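Home Robotics, Session 4: Simulating before you build
Shared workshop notes, Gestach bench group
Notes by Debora Mazza, with corrections from Blagoje Spahić

Last session we bolted the base down and argued over whether the wrist servo was strong enough. It isn't, in my view, but Rosario Sanna wants it tested before we spend more money, so bring the spare.

Tonight is the simulator. Everyone who sells you one will say it saves weeks. Treat that with suspicion. A simulator tells you what your model would do in a world you also made up. If you measured the link lengths badly, it will happily agree with your bad measurements. Two people in the autumn group got a perfect pick on screen and then drove the real fingers into the bench.

What you can fairly ask of it: do the joints turn the right way, does the hand reach where you think it does, and is the wrist camera mounted at a useful angle. I would not trust it on grip force, friction or cable drag.

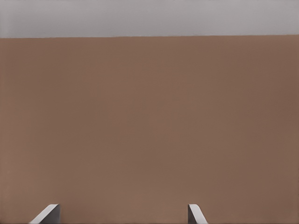

Camera angle is the cheapest mistake to fix at this stage and the most annoying one to fix later, once the bracket is glued. Before you load a single block, open the jaws and look at the bare table through the wrist view. You want both fingertips showing along the bottom and plenty of table between them and the far edge. Check the far edge too. In our view it rises very slightly from left to right, and I'd want to know why before going on – a small roll error in the mount is my first guess, though Blagoje blames the wrist joint zero. Tips that only just show are fine for lining up an approach. They are not much use for judging whether you have hold of something, whatever the Orkari forum tells you.

Shading is the other thing people read too much into. A plain brown tabletop with soft gradients is kind to any colour detector. Our real bench has glue marks, pencil lines and a fluorescent tube over it. If your detector works first go in the simulator, you have learned very little about it.

To do before next session
Measure each link again with the calipers, pivot centre to pivot centre. Write it down in millimetres.
Run the open and close cycle 36 times on the real gripper and note any drift.
Set the wrist joint to zero in the simulator, then compare it with the real arm using a square.
Leave the Nondard motion planner alone for now. It hides errors we need to see.

Marisa Piras has the bench from 6 pm. No more than 3 arms powered at once, as the supply sags with a fourth.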